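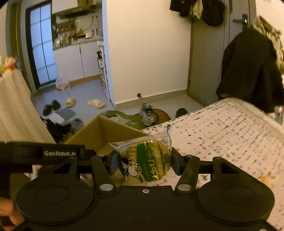

Speaker notes – Werkness, session on hand-held demonstration
Hiyori Imai, 6/4/25

Slide 1. Introduce self and Shigeru. Skip the history of kinesthetic teaching; Eun-ji covers it before us.

Slide 2. Three routes for getting a task into a policy: move the arm by hand, drive it by remote, or leave the arm at home and carry the gripper. This talk is the third. Remote control gives exact joint data but the operator loses the feel of contact. Say that the Kawaguchi rig is still our reference for remote work.

Slide 3. Pick and place with wrapped snacks and a cardboard box. Film packaging is a hard case: it crinkles, it reflects, and the outline changes when the pads close. Point out that grip width is a poor label for object size here.
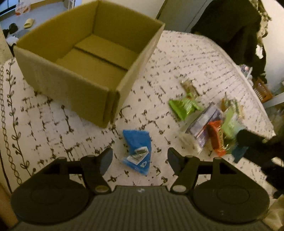
Box with its top fully open, fingers apart, blue packet on the cloth between them. Second device at right.

Slide 4. Instructions to demonstrators. Approach slowly. Close fully before lifting. No regrasp in mid-air – if the packet slips, end the episode and mark it. Vary the starting position of the box. Haruna's version of the sheet is the current one; the November sheet has the old wording on regrasps.

Slide 5. Numbers. 3000 episodes in the Uster set, 39 rejected at review. Most rejects were tracking loss during fast wrist rotation. Do not go into the filter settings unless asked.

Slide 6. Two-handed episodes. Both streams need a common clock. An offset of 100 ms is enough to spoil a handover, and it is hard to spot on playback. Credit Mitsuko Furukawa for the alignment check.

Slide 7. Clutter. Neighbouring packets overlap, so colour alone is a weak cue for where one ends. Demonstrators favour the nearest item. Show the Berkow plot and pause.

Slide 8. Open items: force at the pads, left-handed demonstrators, labelling of failed grasps. Leave six minutes for questions. Spare slide on calibration is after the references.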